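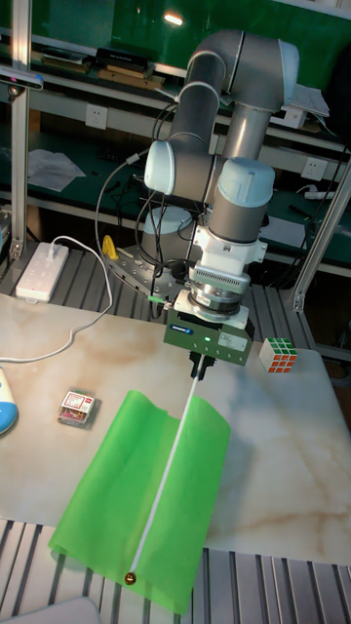
I've sold the Truswood garden kneeler for six seasons now, and it's still the thing I'd grab first if my shed caught fire! It folds flat, holds up to 310 pounds, and flips over into a little bench.

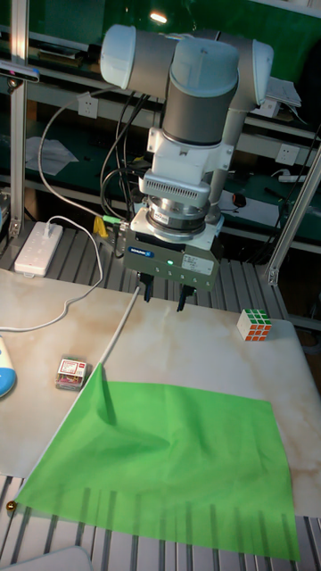 New for August: the Gason pad, which is thicker and wipes clean (my knees say thank you).

**Price:** $192, pad included

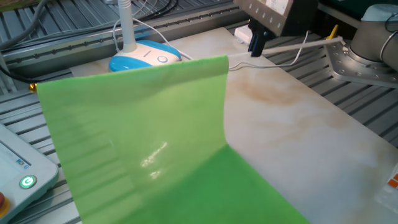
Shipping takes 7 days, a bit longer if you want the Stojanović side pouch, as I sew those on myself in the evenings.

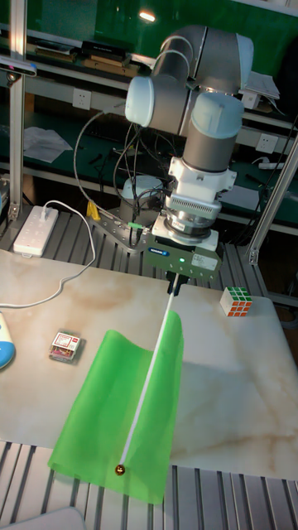 *Long white rod with a brass-colored ball tip*

Questions? Write to me at the Ganudeo shop desk.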